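From: Ming-te Yuen
To: tratham-parents list
Subject: Re: Library closing dates and temporary rooms

> Does anyone know when the library at Tratham closes for the
> renovation, and where the kids will go for study period? My
> daughter's schedule still lists the old room.

The library closes at 3:30 on the last day of classes in May. Study period moves to the two rooms next to the gym, and the schedules will be corrected before then. If your child has 22 or more pages of printing to do, the printer is going to the front office. 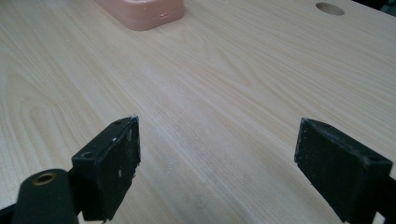 Table surface, light wood grain

Shelving comes down first, then the carpet, then the ceiling lights. The Dulolano wing stays open the whole time, but the side door on that end will be locked. Use the main entrance on Cirkance Street.

The books are being boxed by grade level. The reading list titles, 332 of them, stay out on carts and can still be checked out. Everything else goes to storage at the Dramani building until the work is done. Please return overdue books to the front office, no fines.

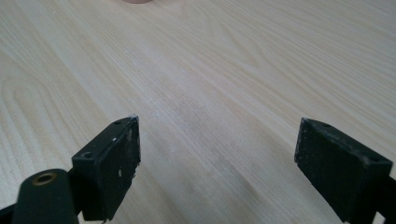
Tabletop, pale finish

I asked about seating as well. The new plan has fewer computer stations and more open seating. The floor plan is posted outside room 823 and comments can be left there through the end of the month.

Ming-te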